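4.2 Keeping, mending and passing on

When we first planned the interviews in Grekley, we thought of mending as the heart of the study, and the first version of our question sheet shows it. There were long passages on darning and patching, and only one rather mean little question, tucked in near the end, on what people did with cloth they had no present use for. It was Tincuța Mihăilă who pointed out, after her first few afternoons of visiting, that people answered the mending questions politely and then talked for an hour about the cupboard. We rewrote the sheet in May, and the rest of this section owes a good deal to that change.

The household diaries gave us 2,849 entries in which a piece of cloth was moved, altered, lent, given away or thrown out. Of these, 345 recorded a repair of any kind. We had expected many more, and we spent some time going back through the diaries in case small repairs had been written down under other headings, but the number barely shifted. Most of the cloth in our households was simply being kept. It was folded, put somewhere, taken out again, looked over and put back, sometimes by a different member of the family and not always to the first one's liking.

Keeping, in the sense our diarists gave the word, had its own manners. Several of them drew a line between cloth that was "resting" and cloth that was "waiting". Resting cloth had been in use and would be again, like winter blankets in summer. Waiting cloth had no use as yet, but somebody had one in mind: a curtain that might become cushion covers, or a good coat lining left over when the coat itself was past saving. One diarist in Clurell, a retired school cook with three grown children, wrote that she could not pass on anything that was still waiting, as it would be like giving away a letter before she had read it. We liked this very much and have borrowed her two words as headings in Table 4.

Passing on was a more public matter, and here the two towns differed. In Clurell, cloth went mostly along family lines, and usually downwards in age. In Grekley it went to neighbours nearly as often as to relations, and a good share of it changed hands on a Saturday morning, when people were out and about anyway and a bag could be handed over without any fuss. Catinca Ardeleanu has suggested to us that the older terraces, with their shared yards, may account for part of this. We think she is probably right, though 23 households is a small number on which to build an argument about yards.

There is also the plain question of how cloth is held once it is being kept. The folded stack is what people described to us when asked, and what they seemed to feel they ought to have. The pile came up far more often in the diaries themselves. 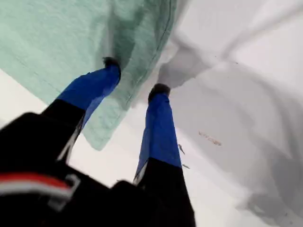

Figure 3. Soft fabric in a pile.

Diarists were inclined to apologise for their piles, but they also knew them well. Margus Navickas asked each household to name, without looking, what lay near the bottom of the largest one, and most could do so with some confidence. We return to this in Section 5, where we compare the answers with the earlier work by Nedelcu on larders and pantries, and ask whether a good memory for stored things has more to do with the things or with the storing.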